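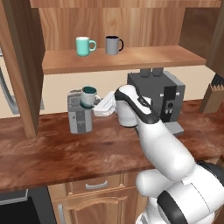

Can a robot do the kitchen chores in a normal home today?

Single chores, sometimes, if the kitchen is prepared and a person stays near. A whole morning of chores, without help, is still too much for it.

These were the first words I exchanged with Leonilde Cunha, and she did not make them softer later. She has worked for five years at Rostis, a small company in Bondham which tests household machines before anybody tries to sell them. We spoke on 6 Sep 2024, in her office, with the door open to the corridor.

Most of her work starts in simulation. "A mug in the computer never breaks," she said. "I can let the arm try 3894 times and I don't have to sweep the floor." The trouble comes with the real kitchen. A handle points the other way, or the sun comes in and the worktop shines. "For you it is the same mug. For the program it can be a new problem."

I asked which task she finds the hardest. I expected her to say washing glasses, but she named putting things back on a shelf. Taking a mug down needs one good grip. To put it back, the arm must find a free place and pass between the other mugs, and it must let go at the right moment. "The letting go is very difficult," she said. "People do not believe me."

Her team has two programs now. Peltov, the older one, is slow and careful. Kiss is faster and she likes it less. In the last trial with a real arm, Kiss needed 53 seconds to move a cup from a coffee machine to a tray. "My mother does this while she is talking on the phone," said Cunha.

And in shops or cafés? There she is more hopeful, because the owner can decide where each thing stands and keep it so. At home there are children, guests, a wet cloth on the worktop. She would not give me a year. "I would buy one for my own kitchen when I can go out and leave it alone — and I don't leave it alone yet."

She still washes her cups by hand, in the small sink next to the printer.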